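The tripod goes in the diagonal

I have been putting off the camera closet since the end of summer. It isn't even a real closet, it's the bottom half of the linen cupboard in the hall, and every time I wanted a pillowcase I had to move a light stand. Then my sister announced she was coming for two weeks and would be needing, you know, sheets. So on Saturday, December 4, 2021 I put on a podcast, dragged everything out and started making piles.

The keep pile was huge. Of course it was. I kept both camera bodies, the little Gulden flash that only works if you hold the battery door shut with your thumb (I love it, leave me alone), and a shoebox of filters in sizes I'm pretty sure I don't own lenses for. The give-away pile was one camera strap. I went and had a sandwich.

After lunch I was tougher. My friend Faustino Pacheco has been after my old light stands for ages, so those went by the front door with his name on them. Out went the cracked umbrella, the bag with the broken zipper and a manual for a camera I sold in college. And then I got to the tripods, where things slowed way down, because I am a sentimental person about tripods.

The bronze-colored one is the one I use the most. It's not fancy. It has a black plastic pan head and a handle that sticks out sideways and catches on absolutely everything – coat sleeves, bag straps, once a stranger's scarf on a ferry. I bought it used for 22 dollars from a guy who met me outside the Nutanlow bus station, and he threw in a cleaning cloth. I've looked at nicer ones! I had a carbon fiber one in my online cart for most of November. But this one folds up small enough to lie across the bottom of my suitcase, corner to corner, and I know exactly how far I can lean it on a hill before it goes over.
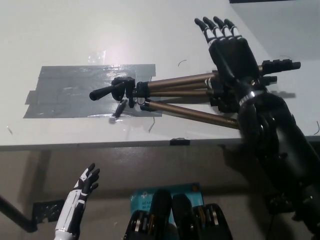
My rule for packing it is legs all the way in, clamps shut, handle toward the corner of the suitcase with a rolled-up sweater against it. I used to put the handle toward the middle and it poked a hole in a perfectly good rain jacket. If I'm really short on space I unscrew the handle and stuff it in a sock, but then I have to remember which sock, and there was one whole weekend at Dreleck Lake where I didn't. Every pan I shot that weekend was done by pushing on the head with my palm. You can tell!

Cleaning it takes five minutes. I wipe each leg with a barely damp cloth, pull the sections out, wipe again, and let it all dry before closing it back up. Sand is the enemy. If a leg feels gritty when you slide it, stop and clean it right then. The rubbery bits on the feet get a toothbrush. I don't oil anything. Gilang Govindasamy from my photo club swears by some spray for the clamps, and his tripod is older than mine and moves like butter, so maybe listen to him instead.

Anyway, the closet. I ended up buying a long flat bin from Liew, the housewares place by the post office, and the tripods live in that now, with the flash and the chargers in a smaller bin on top. The shoebox of filters went back exactly where it came from. The sheets have a whole shelf to themselves again, and my sister has already texted to ask if she can bring her own pillow.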